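Snack counter returns to Lutemmont hall

The snack counter at the Lutemmont community hall reopened in March after being closed over the summer for rewiring. Ylva Nyberg, who runs the hall's bookings, said the work cost $2,000 and included new lighting over the servery.

Prices are unchanged and the counter will open an hour before each film night. The last season drew 984 people across all screenings. The hall seats 200.

Lucian Furtună is in charge of stock again this year and has asked regulars to tell him what they would like to see sold. Chocolate remains part of the range, with Snickers bars on the top tier of a clear stepped stand and Walkers chocolate chip shortbread in the 175 g box beside it. Suggestions can be left at the Bråten Street door. 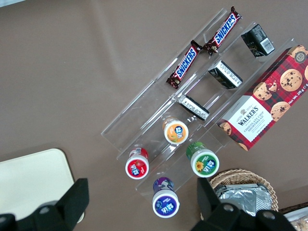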